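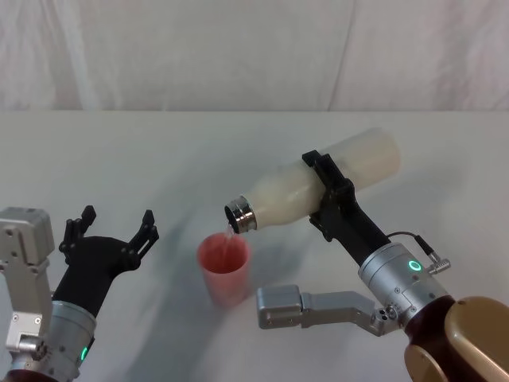

Pouring Without the Mess
Speaker notes, Romana Trnka

14 shares | 3 comments

Start with the question. Who here has topped up a cup from a full bottle and had it run down the side? Wait for hands.

Introduce myself. I train serving staff at Trullthorpe, 17 years now. Most of what I teach on the first morning is pouring, and people are a bit insulted by that until they see their own tablecloth.

Part 1. The cup

Put the cup down before you pour. A light plastic cup held in the fingers gets squeezed, and the level jumps. On a flat table it stays where it is. Leave clear space on both sides.

White surface for practice. Clear water hardly shows on it, so use cold tea. At Stolitz we practiced on dark tables for a whole August and found the rings when the sun came in.

Part 2. The tilt

Bring the bottle over the cup first, then tilt. People do both at the same time and the first drops land short.

A full bottle needs very little tilt. A half-empty one needs a lot more, and it comes in gulps, as air has to get back in past the liquid. If you hear it glugging, bring the bottle up a little. Don't stop dead.

The neck should be close to the rim but not resting on it. Resting it tips a light cup, especially at the start when there's no weight in the bottom.

[Demo 1: full bottle, slow. Demo 2: same bottle at half. Let them listen.]

Part 3. The stop

This is where the drips come from. A slow stop lets the last of the stream creep back under the lip and down the outside. Bring the neck up quickly and give it a small turn of the wrist. Radek Jireš taught me the turn when we both worked at Hrubý - he did it with oil, which is harder.

Stop at two fingers below the rim. Someone has to pick the thing up afterward.

Part 4. The other hand

Usual question: should it hold the cup? For a heavy cup on a level table, no. For a light one, stay near it and steady it low down if it starts to move. Don't pour with a hand over the cup, you lose sight of the level.

Exercise

Groups of 2. One bottle, one tray, 6 cups in a row. Fill all of them to the same height without going back. Then swap. Paper towel under the tray, check it at the end. Allow 10 minutes, they will want 20.

The Skunen group poured 284 cups in one afternoon and went through every towel in the building. Bring extra.

If time is short, drop Part 4 and go straight to the exercise. Collect the bottles before questions, or people keep pouring.

3 comments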